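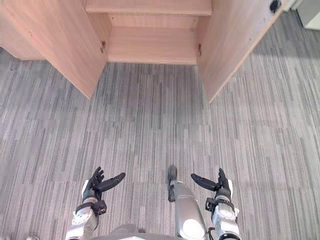

Both doors open, hands up, nothing on the shelves. March, Gomstead.

So this was my whole day, a little wooden cabinet on gray carpet! I got in before anyone had made coffee and didn't sit down until after lunch, and I'm writing this with my shoes off and a bowl of cereal for dinner.

The thing we're trying to find out (writing it down because I keep explaining it badly at parties) is whether the robot does better at cabinets when the training puts extra weight on the hinge side. The usual way, every part of the door counts the same. In the new version, which we've been calling Vevusex for so long that I've forgotten who came up with it, the model has to guess where the door turns before it's allowed to plan a reach. Then it makes the guess again every time the door moves. It's a small change on paper, 14 lines of code or so my notes claim, and it took me most of the winter to get it to train without blowing up.

We ran 300 trials with the old method last month and I finished the matching 300 with Vevusex this afternoon. Old method, both doors fully open in 191. New one, 248! I checked the sheet three times and then went for a walk around the parking lot. The part I like best is that most of the gain is on the second door. The old policy would get one door open and then act like it had never met a door before, and you'd watch the arm wander off toward the hinge and push. I've seen that push so many times I dream about it.

Not everything is good news. There were seven trials where it swung a door fine and then tried to close it again, and I have no idea why. The logs look normal. My guess is the training set, which has 3,599 clips in it, and a bunch of those came over from the old Flodulen set where closing was the task. I thought I'd filtered those out. I should have looked at them by hand and I didn't, so that's tomorrow morning gone.

Also it's one cabinet. I keep having to tell myself that. One cabinet, one kind of hinge, one stretch of carpet – of course it looks great. The plan is to move everything over to the Esposito room next and try doors that open only one way, and maybe a drawer if I'm feeling brave. I'd be happy if we kept half the gain.

My knees hurt from getting down on the floor to shut the doors between runs, all day long, left then right. Next time I'm bringing a cushion. I also need to back up the trial sheet before I go to bed and email about the room key, and there's no milk left now.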